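How to build a month-by-month cash plan for the first year of retirement

This guide sets out a method for turning a lump of pension savings, plus any regular income, into a monthly payment you can live on for twelve months. It assumes you have stopped work or have a fixed leaving date, and that you have already decided not to buy an annuity with the whole amount. It does not cover how to choose funds.

You will need: a spreadsheet or squared paper, twelve months of bank statements, your latest pension statements, and a note of any State Pension start date.

Step 1. Split your spending into three columns

Go through the statements and put every payment into one of these columns.

Fixed: council tax, energy, water, insurance, broadband, rent or remaining mortgage.
Flexible: food, fuel, clothes, meals out, gifts.
Lumpy: anything paid once or twice a year, such as car servicing, the boiler check, dental work or holidays.

Leave out costs that end with the job. Season tickets, parking and pension contributions are the usual ones. Add costs that begin with retirement. If your employer paid for your phone or life cover, price a replacement now and enter that figure.

Step 2. Turn the lumpy column into a monthly figure

Add up the lumpy column and divide by twelve. In the worked case used on this page the total is 3,600 a year, so the monthly figure is 300. This money goes by standing order into a separate savings account on the first of the month, and the yearly bills are paid from there.

If a large bill falls early in the year, the account will not yet hold enough to meet it. List the lumpy bills in date order and run a balance down the side. The lowest point below zero is the amount you need to pay in at the start. In the worked case the car insurance and service both fall in the second month and the opening payment needed is 425.

Step 3. List income by the date it arrives

Enter each source on the day it reaches your bank, not the day it is earned. Check these points:

- State Pension is normally paid every four weeks, in arrears. That makes thirteen payments in a full year, and one calendar month may contain two of them.
- Workplace pensions are mostly monthly, but the first payment can be late. Ask the scheme for a date in writing.
- Interest may be paid monthly or once a year. Enter it only when it is paid.

Do not smooth the four-weekly payments into a monthly average at this stage. The purpose of the sheet is to show which months run short.

Step 4. Find the gap

For each month, take total income after tax and subtract fixed spending, flexible spending and the monthly figure from Step 2. Where the answer is negative, that is the gap to be met from savings. In the worked case it is 400 in most months and nothing in the month with two State Pension payments.

Step 5. Set up a holding account

Keep the year's gap money in an easy-access account, apart from both your current account and the account in Step 2. Fill it before your last wage is paid. Withdrawals from a pension can take longer than expected, 26 working days in one case reported by a reader, Vilmos Szekeres, who was moving an old scheme at the same time.

Name the accounts plainly, for instance "Bills", "Yearly" and "Gap". Most banks let you do this in the app.

Step 6. Check the tax code on the first withdrawal

A first taxable withdrawal from a pension is often taxed under an emergency code, which treats the payment as if it will be repeated every month. The tax taken may be well above what is due. It can be reclaimed, but the refund takes time and should not be counted as income in the sheet until it arrives.

One way to limit the effect is to make a small first withdrawal, wait for the provider to receive a proper code, and then take the larger sum. Ask the provider whether a charge applies to each withdrawal before doing this.

Step 7. Review after the third month

Compare planned and actual spending by column. Flexible spending tends to be wrong first, usually because weekdays at home cost more in heating and lunches than the old statements suggest. Change the forward months only. Leave the past months as they were planned and put actual figures in a column next to them.

Review again in November, when winter fuel bills are known and there is still time to move money before the tax year ends. If the Gap account is running down faster than planned - more than one month ahead - cut the flexible column or increase the withdrawal, and write down which you chose.

Keep each year's sheet. The second is much quicker to build from the first. 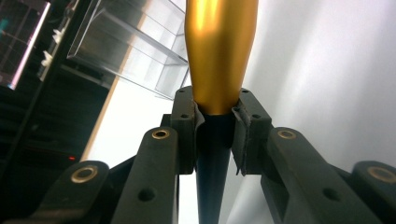
Gold and dark navy, held upright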